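Tirkton Jumbo Bricks, mixed colour set
Reviewed 11/10/24

The set arrives in a plain carton weighing 525 g with packing. Wall thickness is even and the mould seams are trimmed flush. I used the bricks on a Nemik work mat for 3 weeks, mostly for stacking at odd angles instead of in straight courses.

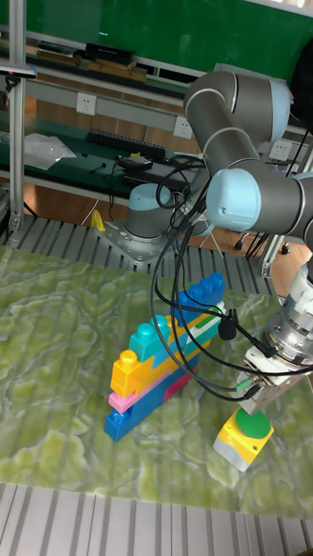 Seven bricks stacked on the green marbled mat, long blue one at the base.

Clutch is moderate. A pressed joint holds when lifted by the top brick, but bricks laid across each other rely on friction and balance alone - expect some slip with the long ones. Colours are easy to tell apart, including pink and magenta under warm light.

Against the Flarnov set, the studs are slightly tighter and the corners less rounded. One brick had a burr on the inner rim, removed with a file.

Score: 77 out of 100. Spare bricks are sold only in packs of 6.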